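Unit 5: Dry Goods Packaging and Shelf Rotation

Film wrap for dry pasta must limit moisture and resist puncture. Strand ends are the usual cause of failure — they press on the seal. 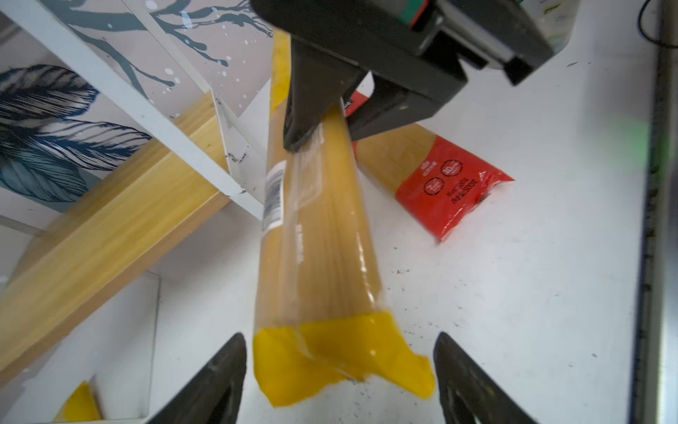
Seal strength is tested on two samples per lot. In the Wolletti exercise, a lot holds 1274 packs. 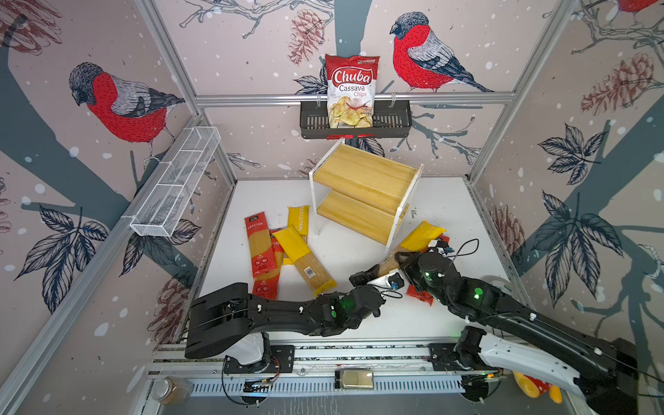
Last modified: Sun 19 June

Stock rotates by date code, oldest in front. Codes printed on curved film are harder to read, so check them before shelving. Read the Bradex case before the lab.
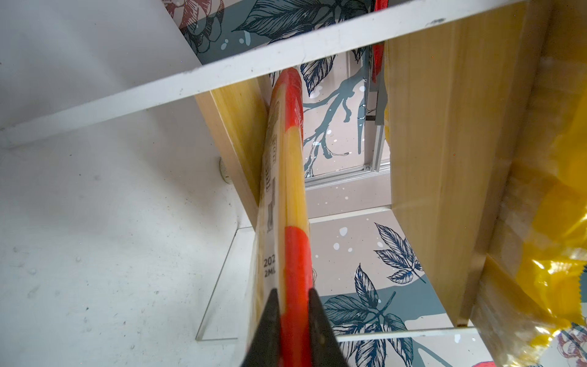 Fig. 3. Wrapped package with printed side strip.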